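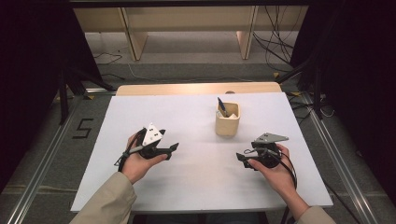
Zwei Greifer, ein Stift im Becher. Stand heute Abend #Mimik

Ok Thread, weil ständig gefragt wird was ich da in der Werkstatt treibe. Wird länger, tippe nebenbei.

1/ Projekt heißt Mimik. Zwei Handgreifer, links einer, rechts einer. Ich mach die Bewegung vor, Rechner schreibt mit, später soll ein Arm das nachmachen. Später! Arm gibts noch nicht, steht nur als Zeichnung an der Wand.

2/ Aufgabe im Moment: Stift aus dem Becher holen, in der Mitte an den anderen Greifer übergeben, ablegen. Klingt nach Kindergarten. Ist es nicht.

3/ Die Gehäuse sind Version 14. Die ersten waren alle zu dick, nach ein paar Minuten Krampf im Daumen. Jetzt rund, liegt gut in der Hand. Fingerspitzen spitz zulaufend, mit den breiten vorher hab ich immer den Becher mit erwischt.

4/ Die Platten oben drauf sind für die Lageerkennung. Müssen schräg stehen, sonst verdeckt man sie mit der eigenen Hand. Hab ich natürlich erst flach montiert. Ein ganzes Wochenende weg.

5/ Kabel. Reden wir nicht drüber. Doch, kurz: jeder Greifer hat eins, und die ziehen beim Drehen am Handgelenk. Zugentlastung ist gedruckt, aber zu steif. Funk wär schön, aber dann Akku, dann Gewicht, dann wieder Daumen.

6/ Weiße Platte als Unterlage war der beste Tipp bisher, kam von Ronaldo Calimlim aus der Werkstatt. Auf dem Holztisch hat die Erkennung bei jeder Maserung gezuckt. Platte drauf, Ruhe. Danke nochmal!!

7/ Schwarze Vorhänge links und rechts auch seine Idee. Vorher kam nachmittags die Sonne quer rein und die Kurven sahen aus wie Erdbeben.

8/ Zahlen für die Nerds: 945 Aufnahmen bis jetzt im Ordner. Brauchbar sind deutlich weniger, ich sortier noch. Alles wo ich gehustet hab fliegt raus.

9/ Häufigster Fehler: Übergabe. Rechts greift zu, links lässt zu früh los, Stift weg. Oder links lässt garnicht los und ich ziehe wie blöd mit beiden Händen. Beides auf Platte gebannt, für die Nachwelt.

10/ Zweithäufigster: Becher kippt. Hab Gewicht unten reingeklebt, ist besser. Der Stift darf ruhig schräg stehen, soll ja nicht jedes mal gleich sein. Genau senkrecht lernt der Arm später nur genau senkrecht.

11/ Weil wer fragt: nein, kein Bausatz. Greifermechanik ist frei nach dem Entwurf von Zekine ausm Forum, Halter für die Platten sind von mir. Elektronik kommt von Manole, kleiner Laden, schnell geliefert, Stecker leider falschrum belegt. Kann man umlöten. Musste man umlöten.

12/ Material Gehäuse: PETG. PLA ist mir im Auto weich geworden, Juli, Heckscheibe, selber schuld.

13/ Kosten: für das Paar Greifer lieg ich bei 100 Euro ohne Rechner. Fehldrucke nicht mitgerechnet, will ich auch nicht wissen.

14/ Software heißt intern Zolomberg, fragt nicht. Liest beide Greifer ein, legt Zeitstempel drüber, schreibt alles in eine Datei pro Durchgang. Lief 2 Wochen super, seit gestern driften die Zeiten auseinander. Links hinkt hinterher. Vermute den Hub. Hat jemand nen Tipp für einen der nicht spinnt?

Nachtrag: ja, beide am selben Rechner. Ja, anderes Kabel probiert. Nein, anderen Port noch nicht, mach ich gleich

Nachtrag 2: anderer Port, Drift noch da aber kleiner?? Versteh ich nicht. Log kommt morgen, bin müde

Zur Frage ob man auch mit Handschuhen kann: geht, hab dünne probiert. Gefühl für den Druck ist dann aber weg und man quetscht den Stift. Ohne ist besser. Lange Ärmel stören nicht solange das Kabel nicht drin hängen bleibt.

Zur Frage nach den Druckdaten: kommen wenn die Zugentlastung fertig ist. Vorher lad ich nix hoch, sonst bauen alle den Murks nach und schreiben mir dann. Wer unbedingt jetzt will, Nachricht, aber auf eigene Gefahr.

Als nächstes: weicherer Kunststoff für die Zugentlastung, dann Kappe vom Stift abziehn mit beiden Greifern. Hab ich einmal probiert, die Kappe liegt jetzt irgendwo hinter der Werkbank. Wer sie findet darf sie behalten

Zuletzt aktualisiert: 05.06.2021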